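Workshop notebook, Arboleda building, ground floor
Sun 18 January
Entry by Nelly Huaranga

Subject: drying of the Graren survey volumes, second stage

The workshop was opened at the weekend so that the interleaving could be changed without a two-day gap. The volumes concerned are the land survey books from the Graren estate office, which reached us damp along the tail edge after the leak in their former store. Colleagues on the weekday rota should read this entry together with the condition sheets in the grey folder, where each volume is listed by shelf mark.

All 12 volumes have now been through the first stage. The text blocks no longer feel cool to the back of the hand at the fore edge, but the gutters remain cool in volumes 3, 7 and 8, and the boards of volume 7 are still moving. I have left volume 7 out of the press for the present. The remaining volumes were interleaved afresh with blotting paper cut to the page, one sheet to every 30 leaves, and laid flat under light boards. The earlier practice of placing a sheet at every opening swelled the spines to no purpose and should not be resumed on this material.

The blotters removed today were noticeably brown along the lower edge. This agrees with what was seen on the test leaf and suggests that the old size is travelling with the water. Where a tideline has already formed, we shall not attempt to reduce it at this stage. The matter can be raised with the owners in March, when their representative is due to visit, and a decision recorded then. Until that time no local washing is to be carried out on any leaf bearing manuscript ink, including the marginal figures in pencil and ink together.

Iron gall ink is present throughout the first half of the series. I tested three strokes in volume 2 with a barely damp swab, at the places marked on the sheet, and found no transfer. The red ink used for the parish boundaries is another matter. It gave a faint pink on the swab at once. All leaves with red boundary lines are therefore to be kept from contact with damp blotter, and a sheet of silicone release paper is to be laid on each side before pressing.

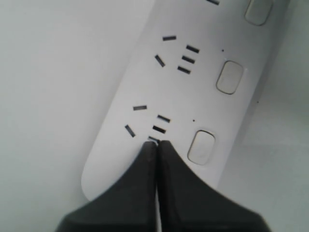 The folded maps present the greatest difficulty. Several had been repaired at some time with a linen strip and a thick animal glue, and the glue has taken up water faster than the paper. On the map of the lower meadows the strip has begun to lift by itself at one end. I eased it back with a bone folder as far as it would go without resistance and stopped there. It should be left alone until the glue has set hard again, after which the strip may be removed dry from the reverse. Anyone continuing this work is asked not to hurry it with steam.

The map of the Kiltitz road is in better order than the condition sheet states. The sheet records a loss at the upper left corner, but the corner was found folded under and stuck to the pastedown. It came away cleanly with a thin spatula. I have amended the sheet and initialled the change.

Mould: none seen on the text blocks. A grey bloom on the leather of volume 11 was examined under the loupe and appears to me to be a wax or fatty deposit from an old dressing, as it softened under a warm spatula and showed no threads. I should be grateful for a second opinion before the volume goes back among the others. It is in the quarantine cupboard, on the lower shelf, with a slip.

Air and humidity: the reading at opening was 58 per cent and at closing 54. The chart for the week shows a rise every evening after the heating goes down. This is not serious, but the pressing table stands against the outer wall and would be better placed on the other side of the room. I shall put this in writing to the building office.

Materials: the stock of medium blotter is low. An order for 300 sheets has been drafted to Wandel, in the same weight as before, and awaits a signature. Their last delivery contained a number of sheets with a hard crease across the middle, which cannot be used for pressing. I have added a line to the order asking that the parcels be packed flat. The release paper will last to the end of this job. Wheat starch paste was made up fresh and any left over tomorrow evening is to be thrown out.

Correction to an earlier entry: the first board of volume 5 was described as oak. It is beech. The error was mine, and arose from reading the worn edge under the old lamp.

For the next person on duty:

Change the blotters in volumes 3 and 8 in the morning and again before leaving.
Leave volume 7 standing, slightly fanned, and do not press.
Check the lifted linen strip by eye only.
Enter the humidity readings in the book as well as on the chart.
Keep the red boundary leaves protected at every change.

The label for the box of loose tickets is still wanting. I could not settle whether the tickets belong with volume 9 or volume 10, the numbering having been altered in two hands. They have been kept in the order in which they were found.

N. Huaranga

Arboleda Paper and Book Workshop | Contact the workshop office | © Arboleda | Back to top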